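Search this site
Enter a keyword

We use cookies to remember what you were reading. Accept Manage settings

The Last Bus to Trellstead

Thư Tăng had 2 minutes. Bag, keys, the letter. Not the letter – back up the stairs, under the bread bin, there it was. 86 steps to the street, she'd always said, and tonight she took them badly.

The 217 was already at the stop by Doherty's. Door open. Driver looking at nothing.

"Trellstead?"

"Raltirdale first. Then Trellstead."

She sat near the back and held the letter flat on her knee. Her uncle's old lodger had written it, Tapio Vuorinen, in pencil, wich was like him. Come before the house is sold. Bring the small key.
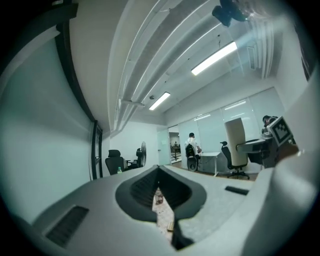

A speckled beige floor.

Rain at Raltirdale. Two boys got on, got off again. She thought of the hallway, the smell of coats, her uncle shouting up that the tea was going cold. Nine years. She hadn't even rung him.

Tapio was at the gate with a torch. Older. Thinner then she'd pictured.

"You brought it?"

She opened her hand. Bus ticket, a peppermint. No key.

"Well," he said, and held the gate for her. "Come in anyway. We'll try the window."

Sign up to our newsletter for a new story every month. Your email address Subscribe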